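Jirkeck over-sink rack: five months in

October 3, 2019

I bought the Jirkeck rack back in May after yet another evening of balancing wet saucepan lids on a folded tea towel, and I've been meaning to write it up ever since. It cost me £21 from Brondlow, plus postage, and it's been sitting over the small side of our sink pretty much day and night from then on.

If you haven't come across one, it's a set of steel rods held between two grey end bars, and you slide it in or out until it sits across your basin. No suction cups, no tray underneath to go slimy (my old one was a horror), and the drips just go straight into the sink. I can't tell you how much I don't miss that tray!

We've got a double sink, a big bowl and a little bowl, and for years the little one did nothing but collect teaspoons. Now the rack lives there and I wash up in the big one. Anything that can go in the dishwasher drawer goes in the drawer, and the rack gets the leftovers — wooden spoons, the good knife, the sieve, the bits that never fit. It's brilliant for rinsing salad and soft fruit too, although small things like blueberries will go through the gaps, so use a bowl for those.

I tried the Milošević roll-up mat before this, which was £12 and perfectly fine, only it sagged in the middle as soon as I put a casserole on it. My sister swears by the big Truler one at £65 and it is lovely, but it's wide enough to cover her whole sink and she has to shift it every time she wants to fill a pan. I'd rather have the small one and leave it be.

Grumbles, then. The sliding part was stiff as anything for the first couple of weeks. It doesn't like being at full stretch either, and if you've got it on a slant it stays on a slant until you lift it out and start again. And tea gets into the corners where the rods meet the ends, so an old toothbrush is a must.

Our sink and the rack on an ordinary sunny day: 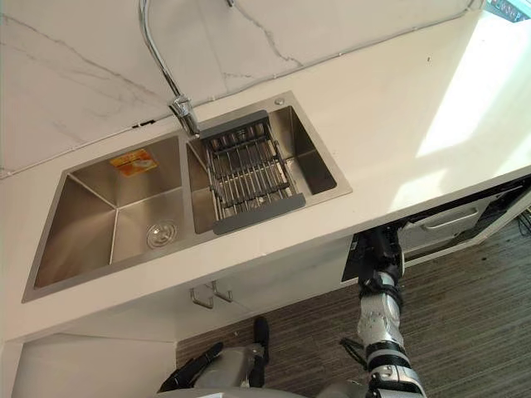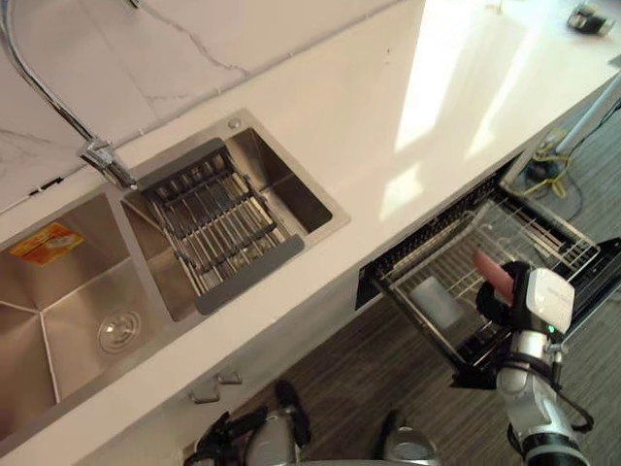
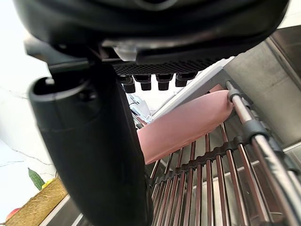 Cleaning is otherwise easy enough. Once a week I give it a good scrub with washing-up liquid and hot water, then a rinse and a wipe down with a dry cloth, and the limescale hasn't got the better of it yet (we're in a very hard water area, the kettle is a disgrace). I wouldn't use anything scratchy on the rods.

Would I buy it again? Yes, 100 per cent, though do measure your basin first, front to back on the inside as well as across the top. I didn't and got lucky. Brondlow will take it back if it doesn't fit, but you pay the return postage yourself.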